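Sorting bricks by colour: does anyone keep it up?

tronurus
Posted in Storage and Tidying, April
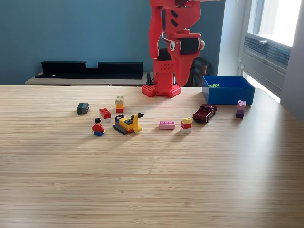 Table this morning, blue bin at the back

I keep reading that you should sort everything by colour. The Sturkitz guide swears by it, says you'll clear a table in 17 minutes. I have my doubts. My stacks are all mixed, red on white, yellow on red on white, and pulling them apart just to file them seems a waste of an evening. One green brick in the bin so far. Is colour sorting worth it?

imov97
No. Colour sorting looks lovely on a shelf and is useless when you want one particular piece. Try finding a small black part in a tub of black parts. Sort by shape.

lapointe_8
Disagree with the above. For a collection that size shape sorting is overkill. You'd have 8 tubs with three bricks in each. One bin, lid on, done.

imov97
And when the collection grows?

lapointe_8
Then buy another bin. I've had over 97 sets through this house and never owned a divider tray.

sturkitz_sceptic
I bought that guide. Half of it is adverts for their own drawers. I'd at least keep the minifigure and the yellow crane thing out of the bin though, hooks and hair pieces go missing first. Same with the dark red car, paint chips if it's rattling about under bricks.

tronurus
It's a crane or a digger, I've never been sure. Fair point on the car. Do you lot break stacks up before they go in?

lapointe_8
Never.

imov97
Always. Pink on purple left together for a year is a pain to get apart.

lapointe_8
Not in my experience.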